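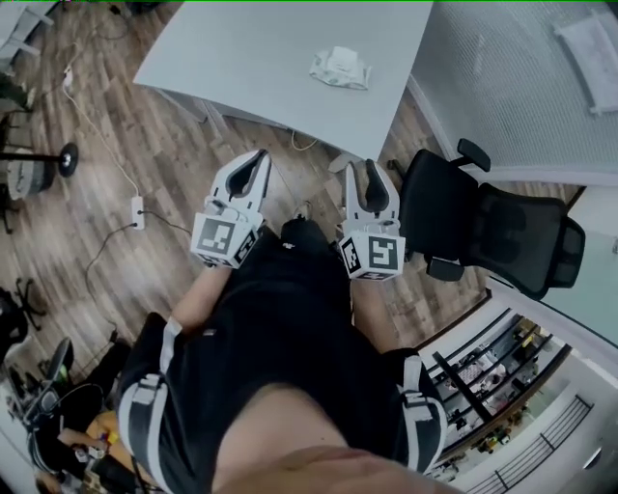

*Both grippers open, Zistico open day, Sunday*

Quick tips I stole from the Divelach demo, typing this on the bus.

- Cables: keep them out of the walkway. Tape every 3 feet at home.
- Wipes on the table *before* you start a job. Not after
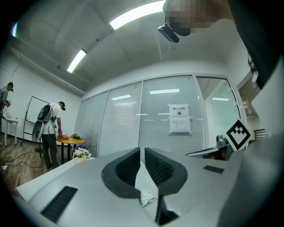
- Go slow on the squeeze. Yoon-hee Wang ran the demo, says beginners always pinch too hard. Same with tongs and eggs.
- Rest your arms every 4 minutes, she does.

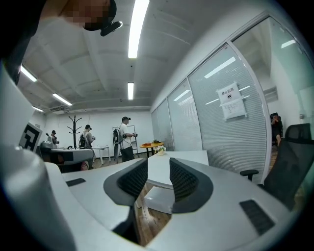

Straps next. Shoulders carry it, wrists dont. I'm trying a backpack like the guy in the white T-shirt had on, for the leaf blower battery. Will report bakc in July.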